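Subject: Re: [kitenach-civic] precinct map vote and the leaflet thing
Date: 29 March 2021
List: kitenach-civic

Replying inline, have to be out the door in 19 minutes so forgive the typing.

> I still don't see why this list is spending its time on the precinct map
> when we have people getting leaflets pulled off their porches. My street
> lost every one of ours the same afternoon they went up. The other side
> calls us the angry ones and then does this. I say we write to the county
> and we name the Praltitz people as responsible. If they didn't do it
> they can say so in public.

No. Sorry but no. I'm as mad as you are about the leaflets, I put up half of them on my own block. But we don't know who took them. You don't know, I don't know. If we put Praltitz in a letter to the county with no proof, the story becomes us accusing neighbors, and the leaflets drop right out of it. Same as January, when we had to take back the thing about the parking lot. I do not want to write another one of those retractions.

What I'd sign: a letter saying leaflets were removed from private porches on such and such streets, asking the clerk to remind all campaigns what the rules are. All campaigns. Ours too.

> And the map is a done deal anyway. They decided it before the hearing.

Might be. But the comment period is still open and so far they have 23 written comments, and I've read them, and most are one line long ("leave it alone" type stuff). A real comment with an actual street in it would stand out. The draft map splits Tritholm down the middle of the hill, so people on the east side would vote across the highway with no sidewalk. That's a thing a person can understand whether they voted red, blue or for nobody. Lead with the sidewalk. Please don't lead with who drew the map and why, even if your probably right about why.

> Also can somebody tell me why moderates get to lecture the rest of us
> about tone.

I'll take that one since I assume its me. Nobody has to be nice. Call the map stupid, call the vote rigged if you can back it up. My problem is with "those people" stuff. I've been called a hater at the farmers market by someone who has known me for years and I did not enjoy it, and it didn't change my vote either. Doesn't work on them any better.

OK so what's needed, quick list:

1. Comments on the map. Two paragraphs is plenty. Your own words, the clerk lumps identical ones together. Mention your street and how you get to the polling place now.

2. Leaflet reports. Street, day, how many, did anyone see anything. Send to me off list, NOT to the list. If you have doorbell video keep the file, don't post it.

3. Mailing list and archive. Old desktop that runs Lemma is open on my dining table this week so the archive is down and search won't work. Mail still goes out through the other one. Don't send me "is it broken" notes please, yes, it's down.
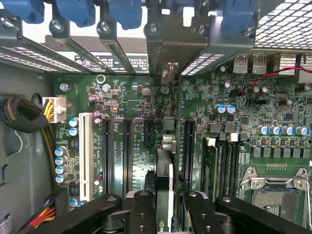
4. Rides to the hearing. I have room for 2 more in my car. If you can drive say so and say from where. Tritholm people especially, the bus quits before these meetings end.

One more thing, the hearing speaker limit. They cut it to two minutes each. If four of us are going to say the same thing, pick one person to say it and the rest stand up when asked. Worked fine for the library people.

I'll put together the leaflet letter tonight, without any names in it, and send the text here before it goes anywhere. If you want Praltitz in there you'll have to send your own, under your own name, and leave the list's name off it.

Running. More later.

--
kitenach-civic mailing list
To leave, send a blank message with the subject "unsubscribe"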